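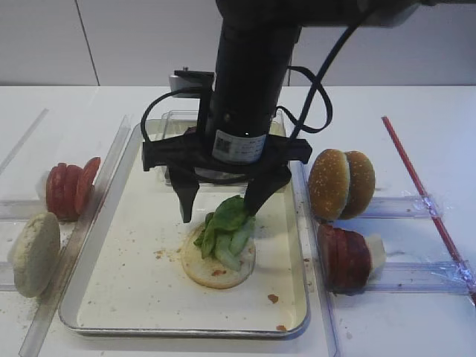

Green lettuce, a fixture of every January eating plan.

The detox weekend deserves a harder look
Dorin Surdu, 2018-12-23

My inbox has filled up with juice again. The latest offer is from a firm called Niletti, which wants me to spend 80 pounds on a box of bottles and drink nothing else for a weekend. By the end of it, I am told, my body will be rid of its toxins. I wrote back and asked which toxins. The reply thanked me for my interest and gave me a discount code.

I have been asking that question for years and have yet to get a straight answer. If a drink takes something out of you, it ought to be possible to name the something, measure it before, and measure it after. We do this with lead. We do it with alcohol. With celery and ginger we are asked to go by how we feel, and how we feel after two days without a proper meal is a poor guide to anything much.

Roksolana Chornovol, a friend who swears by these things, lost four pounds on one in September and rang to tell me so. I don't doubt her scales. Eat very little for a couple of days and you use up some of the sugar your body keeps stored, and a fair bit of water goes with it. You eat, and the water comes back. Hers did, within the week, and she put this down to having started on bread too soon.

My main complaint is about fibre. Put a pile of leaves through a juicer and the part most of us are short of ends up in the bin, or on the compost if you are good. You have paid more for less food. A plain bowl of cabbage and lettuce with some oil on it costs very little, takes a while to chew and keeps you fuller than a bottle of the same stuff strained.

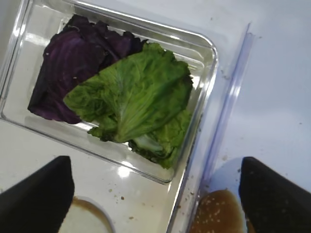 I put this to Hafiz Raju, who runs the juice counter at Camia and is a fair man to argue with. His view is that people who never touch a vegetable will at least drink one, and that the weekend gives them a push. Perhaps it does. I would like to see how many are still at it by spring. He didn't know, and I suspect the shops that do know would keep it quiet.

There is also the matter of the liver and kidneys, which the leaflets treat as a pair of blocked drains. In a healthy person they work all day and all night without any help from beetroot. In a person who isn't healthy, a weekend on juice might be a bad idea, and the small print on the Niletti box does say to see a doctor first. It says so on the underside.

None of this will stop me eating greens in the new year. I shall have them with potatoes, and the 80 pounds can go towards the gas bill.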